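Flevik更新机械臂控制软件：规划与执行改为异步，控制周期锁定1000赫兹

本站消息　机器人软件开发商Flevik于5月发布其机械臂控制栈的新版本。新版本将视觉感知、动作规划与底层伺服拆分为三个独立进程，彼此之间通过共享内存中的环形缓冲区交换数据。底层控制环频率为1000赫兹，规划进程的运行周期为80毫秒，二者不再互相等待。

此前的版本采用串行结构：采集一帧图像，推理一次，下发一段轨迹，轨迹执行完毕后再采集下一帧。这种做法实现简单，调试方便，代价是每两段轨迹之间会出现停顿。停顿期间关节速度归零，重新起动时又产生一次加速度阶跃。对于抓取轻小物体的任务，阶跃引起的末端抖动会直接反映在夹爪对位误差上。

新版本的规划进程在当前轨迹尚未执行完时即开始计算下一段。每段轨迹带有时间戳，控制环收到新轨迹后，按时间戳舍弃已经过期的路径点，再用五次多项式把当前关节状态与新轨迹的第一个有效点衔接起来，保证位置、速度和加速度连续。如果新轨迹未能按时到达，控制环沿旧轨迹继续运行，直至旧轨迹耗尽，随后按预设减速度停车，并向上层返回状态码。

软件的测试任务设在一张白色桌面上，桌上摆放玩具厨具和玩具食物，由机械臂进行桌面操作。选用这类物体的理由写在发布说明里：尺寸小，轮廓差别大，部分容器半透明，深度相机对其边缘的测量容易缺失。 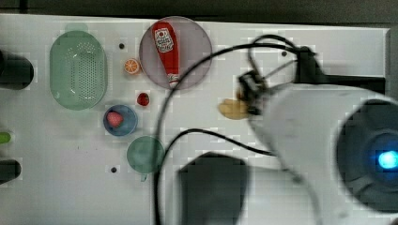 机械臂夹爪位于一块扁平的玩具食物上方，桌面左侧为滤篮、圆盘和玩具番茄酱瓶。

感知部分的改动主要集中在两处。第一处是遮挡处理。俯视相机视野中，机械臂本体经常遮住工作区的一部分，旧版本遇到这种情况会把被遮挡的物体从场景表中删除，机械臂移开后再重新建立条目，物体编号随之改变，规划器中引用旧编号的任务因此报错。新版本根据关节角和臂体几何模型实时渲染一张遮挡掩膜，落在掩膜内的物体只降低置信度，保留编号与最后一次观测到的位姿。遮挡解除后，系统用新观测与原条目匹配，匹配失败才新建条目。

第二处是线缆。夹爪的外置线缆会随手臂姿态在桌面上移动，形状难以用刚体模型描述，分割网络有时把它识别成物体边缘。Flevik在分割网络中增加了单独的线缆类别，输出的像素不参与抓取位姿计算，但参与碰撞检查。碰撞检查对线缆采用较宽松的阈值，允许臂体在低速下从其上方通过。 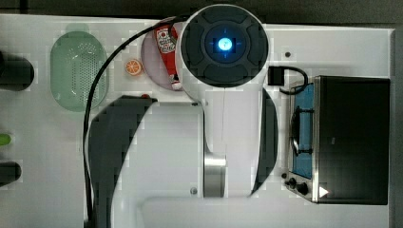 规划器方面，逆运动学求解改为批量方式，每个规划周期对46个候选抓取位姿同时求解，先剔除关节超限和自碰撞的解，再按路径长度、与障碍物的最小距离以及腕部转角三项加权排序。权重写在配置文件中，可在运行时修改，修改后从下一个规划周期起生效。腕部转角一项为此次新增，用途是限制末端关节连续朝同一方向旋转，减少外置线缆的缠绕。

物体较高或带有开口的设备，例如玩具烤箱，在碰撞地图中以带符号距离场表示，不再简化为包围盒。包围盒会把开口部分一并封死，规划器找不到进入内部的路径。距离场的占用内存高于包围盒，因此默认只对用户指定的物体启用，其余物体仍用凸包近似。

工具链同时更新。随版本提供的日志回放程序Dendent可将关节状态、图像、场景表和规划结果按统一时钟对齐，支持逐周期步进，也支持从任意时刻起用新参数重新规划，并与原始结果逐项比较。日志采用分块格式写盘，进程异常退出时，已经写完的块仍可读取。Dendent不依赖机械臂硬件，可在普通工作站上单独安装。

参与前期试用的集成商Dewulf反馈，升级中工作量最大的部分是时钟同步。异步结构要求相机与控制器的时间戳偏差保持在较小范围内，而部分旧型号相机只提供主机接收时间，不提供曝光时间。针对这一情况，新版本加入了偏差估计模块：启动时令机械臂做一段低速往复运动，比较图像中末端位置与编码器读数，由此求出固定延迟。该过程耗时40秒，结果保存在本地，更换相机、数据线或驱动后需重新执行。

另一家试用方Radley提出，状态码的定义与旧版本不完全兼容，现有上位机程序需要修改。Flevik为此附带了一个转换层，将新状态码映射到旧定义，无法对应的状态统一返回“未分类停车”。转换层默认关闭，需在配置文件中手动打开，并计划在下一个主版本中移除。

已知问题列表目前包括三项：半透明圆形容器在强反光下位姿估计会出现跳变；线缆类别对浅色线缆的召回率偏低；在规划进程被手动重启后，Dendent的时间轴可能显示一段空白，日志数据本身不受影响。前两项列入下一次模型更新，第三项将以补丁形式修复。

新版本可从旧版本直接升级，标定文件沿用原格式，自定义规划插件需要重新编译。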